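Docs > Data > Osura
Overview Files Method License

# Osura screw alignment data

10/12/2020 - Pui-shan Chiu

Osura is a set of wrist-camera recordings for lining up a driver bit with small screws. It has 72 episodes on terminal blocks, recorded at the Midtbø lab.
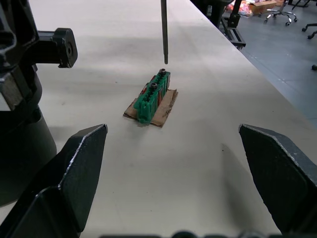

Block position and angle change between episodes. We train on 3 views and hold out one. The Jevard baseline predicts a sideways correction only - it does not control depth or torque.

## Known limits

- Lighting was not varied.
- Labels near the screw head can be off by roughly 2 pixels.
- Force readings are missing from 4 episodes.

Loading code is in the Pritia repo, under `tools/`.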